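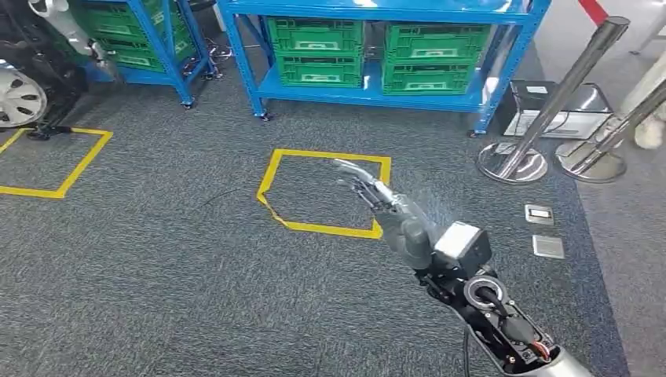

Humanoid hand, yellow tape square, green crates waiting on the blue shelves. Hand test week!

Right, so I've finally got the Kekik and the Clallby hands side by side at Canham and I have Opinions. Short thread.

First up, the Kekik. Five fingers, looks gorgeous, and the index finger is lovely for poking at labels and buttons. Curling is another matter. On crate handles it managed 56 good grabs before the thumb started lagging behind everything else, and after that I was basically carrying crates myself.

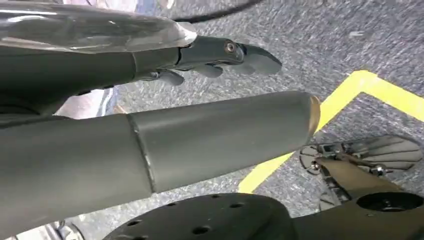 The Clallby is much plainer and I wanted to find it boring (sorry, Clallby people). But it closes the same way every single time, and swapping it over takes me 8 minutes with one hex key. The Kekik takes most of a tea break and a fair bit of swearing.

Controller next. I'm running both off the Lui box, and it's fine once you turn the smoothing down to 2. Leave it on default and the fingers arrive late, like they're thinking it over.

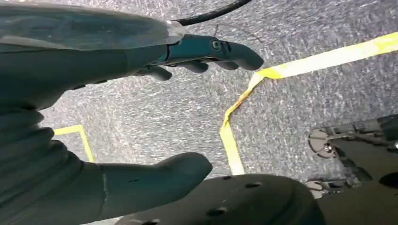

Wrist cameras: so much more useful than I expected! The head view tells me I'm near the tape, the wrist view tells me how near. Only gripe is how much of the picture is just fingers.

Plan for October is 3,000 grabs on each hand with the same crates. Anyone got a decent trick for keeping floor tape flat on carpet? Mine's gone all kinky at the corners and it's driving me mad.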